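Home Explore Notifications Lists Profile

Thread

OK I have to tell you all about the Joltville clinic, because I went to the open day yesterday and I have been buzzing ever since. Long one, get a drink. 1/

For anyone new: Joltville hasn't had a doctor in town since the old practice on Kirkex Road closed. The nearest family medicine office has been in Rollbridge, and if you don't drive, that's two buses and a long wait outside the feed store. 2/

I grew up there. When I was a kid with ear infections (so many ear infections) my mom would bundle me into the back seat with a pillow and we'd do that drive in the dark. I can still tell you every bend in the road. 3/

24/05/2026 · 41 replies · 88 reposts · 546 likes

So! The new clinic is in the old Meléndez pharmacy building, the one with the curved front window. Built in 1951, and they kept the window!! They also kept the long counter, and that's now where you check in. I may have patted it. 4/

There are four exam rooms, a blood draw room and a tiny room for hearing tests that smells like new carpet. The exam rooms have real doors, too. The old practice had those folding ones, and you could hear everybody's business from the waiting room. 5/

The staff is one family doctor, two nurse practitioners and a midwife who comes over from Rollbridge on Tuesdays. A MIDWIFE. In Joltville! My sister had both of her babies after that long drive and she teared up when I told her. 6/

They're doing same-day appointments too. You call when the phones open at 7:30 and they hold back a block of slots every morning for people who woke up sick. The rest you can book up to six weeks out. 7/

I asked if they'd take people from outside town limits and yes, anybody in the old school district can register. 1188 people have signed up already and they only opened the list in the spring. 8/

3 replies · 19 reposts · 204 likes

My favorite part might be the home visits. One of the nurse practitioners has a route on Thursdays for folks who can't get out, so blood pressure, wound dressings, going over the pill bottles at the kitchen table. My old neighbor is on the route and she's already planning what cake to make. 9/

Somebody asked me about cost. It's a sliding scale if you don't have insurance, and you bring a pay stub or a letter. The front desk will sit down with you and do the form together. I watched them do it with a guy who'd walked in off the street just for the free coffee, and he left with an appointment. 10/

Things I'd still love to see: a dentist (please, please), later hours at least one night a week, and a bench outside. The dentist is "being talked about," and I'm choosing to be excited about that. 11/

Also parking. There are nine spots. You can use the church lot behind it on weekdays, go in by the alley side and watch the dip. My muffler found the dip. 12/

For the history people: the hallway has a whole wall of old photos and a ledger from the pharmacy, open under glass. Cough syrup, cough syrup, liniment, cough syrup. I stood there so long that a nurse came to ask if I was waiting for someone. 13/

And the waiting room is just nice? Big chairs with arms, so you can push yourself up if your knees are bad. A shelf of large-print books. The morning light through that window is gorgeous and I'd happily sit there with a cold. 14/

12 replies · 27 reposts · 318 likes

If you want to register, bring a photo ID, something with your address on it, and a list of your meds. If your records are at the Rollbridge office, you sign one release form and they send for them. Mine took eight days. 15/

Flu shots start in October and you won't need an appointment for those. They want to give around 1000 this season. I'm going to drag my entire softball team in, including the one who hides from needles (you know who you are, and I will buy you fries). 16/

Couple of pictures before I go. 17/

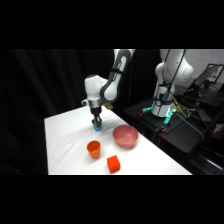
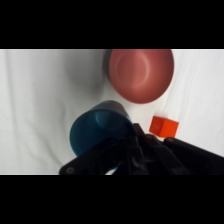 The blue cup, two views.

Replies are open, so ask me anything about signing up. If I don't know, I'll find out when I go in for my physical next week, my first one in Joltville since I was eleven!! 18/18

29 replies · 35 reposts · 402 likes

Show more replies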